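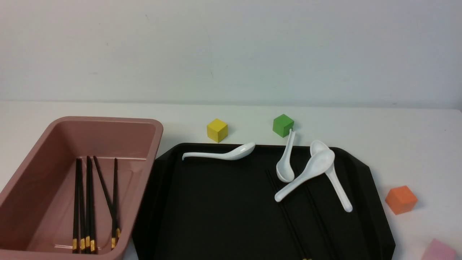
One reader from Brevbridge wrote to us that her neck is stiff every morning, and she wanted to know if she should keep it still or move it. We receive this question very often, so we start with it.

Should I rest a stiff neck or move it?
In most cases, move it gently. A day of taking things easy is fine, but a neck that is held still for a long time usually becomes more stiff. Turn your head slowly to one side until you feel a light pull, wait for 5 slow breaths, and go back to the middle. Then do the other side. It should feel like stretching, and it should not feel like pain.

How often should I do the exercises?
Little and often is better than one long session. Our clients at the Pramer practice are usually asked to do them in the morning, at lunch and before bed. If you sit at a desk, stand up every 50 minutes and roll your shoulders backwards a few times.

My neck makes a cracking sound when I turn it. Is this dangerous?
Sounds without pain are very common and normally they are harmless. Please do not try to make the neck crack on purpose with a quick pull of the hand. If the sound comes together with pain, or if it began after a fall, ask a doctor to look at it.

Which pillow is the best?
We cannot name one pillow for everybody. When you lie on your side, the pillow should fill the space between your ear and the mattress, so that your head does not hang down or get pushed up. People with broad shoulders need a thicker one. Sleeping on the stomach is hard for the neck, because the head is turned for hours. Try to change this habit slowly – it can take a few weeks.

Heat or cold?
Use what feels good to you. Many people prefer warmth for a stiff muscle. Put a cloth between the skin and the heat pack, and do not fall asleep with it.

Can I go on with my sport?
Walking is nearly always possible. Swimming is good too, but with breaststroke many people hold the head too high out of the water, so try backstroke at first. Leave heavy lifting above the head until you can turn to both sides without pain.

When must I see a doctor?
Go without waiting if you have numbness or weakness in an arm or a leg, trouble with walking, fever together with a stiff neck, a sudden very strong headache, or neck pain after an accident. For ordinary stiffness, make an appointment with your doctor if it is not better after more than 2 weeks.

Do I need a referral to come to you?
No, you can book directly. Some insurance companies ask for a letter from the doctor before they pay, so please check this with yours first. The first visit is longer than the others, as we ask many questions about your work and your sleep.

Where do the group classes take place?
The neck and shoulder class is in the Bunting building, on the ground floor, and begins at 11 in the morning. Wear something loose and bring a small towel. In February there is a break of one week. If you cannot come, please tell the front desk the day before – there is often a waiting list.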